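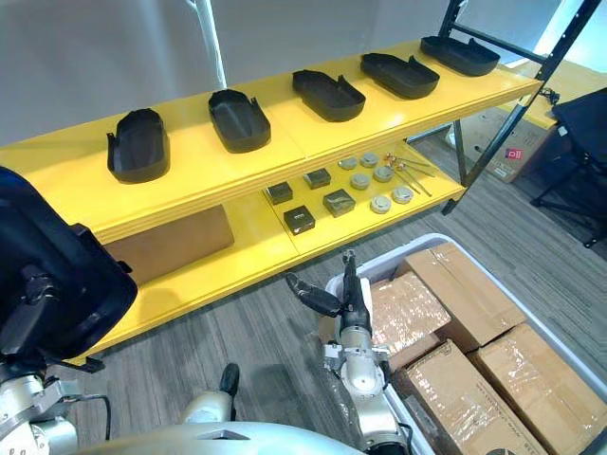

Zanele Mnguni pergunta se ainda pode entregar a bibliografia em papel. Pode, até ao fim de dezembro. Depois disso, só aceitamos a lista exportada do Zotero, porque as fichas em papel têm de ser copiadas à mão e demoram semanas a entrar no catálogo.

## Quem pode inscrever-se no grupo de leitura?

Qualquer leitor com cartão válido da biblioteca El Idrissi. A inscrição faz-se ao balcão ou por correio eletrónico. Cada grupo tem no máximo 12 pessoas e, quando enche, abrimos lista de espera.

## Quantos livros posso levar de cada vez?

Até 7, por três semanas. Os dicionários e a coleção Drikus não saem da sala. A coleção tem 618 volumes e quase todos são exemplares únicos - se precisar de um capítulo, peça a digitalização a Busisiwe Venter.

## Posso renovar o empréstimo?

Uma vez, se ninguém tiver reservado o livro. A renovação conta a partir do dia em que é pedida, e não do fim do prazo anterior.
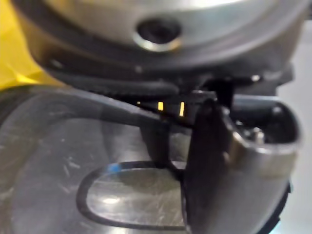
## Como importo as referências para o Zotero?

1. Abra a ficha do livro no catálogo.
2. Escolha "Exportar" e depois o formato RIS.
3. No Zotero, use o menu Ficheiro e a opção Importar.
4. Confirme o nome do autor e o ano. Nas edições antigas o ano vem muitas vezes em branco.

Quem tiver listas longas, de cerca de 600 entradas, deve dividi-las em duas antes de importar. O nosso catálogo interrompe as exportações muito grandes sem avisar.

## O que acontece se perder um livro?

Avise-nos logo que possa. Pedimos um exemplar igual, ou de edição mais recente. Se o título estiver esgotado, Bendik Sandberg indica outro de valor parecido. 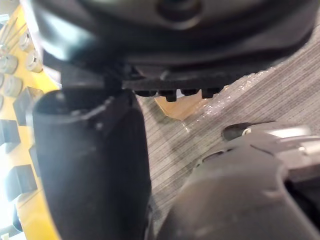
O cartão fica suspenso até o assunto estar resolvido, mas pode continuar a ler na sala e a frequentar o grupo. Livros molhados ou riscados são tratados da mesma forma - não tente repará-los com fita-cola.

## Aceitam doações?

Sim, com lista prévia dos títulos. Não recebemos manuais escolares nem enciclopédias.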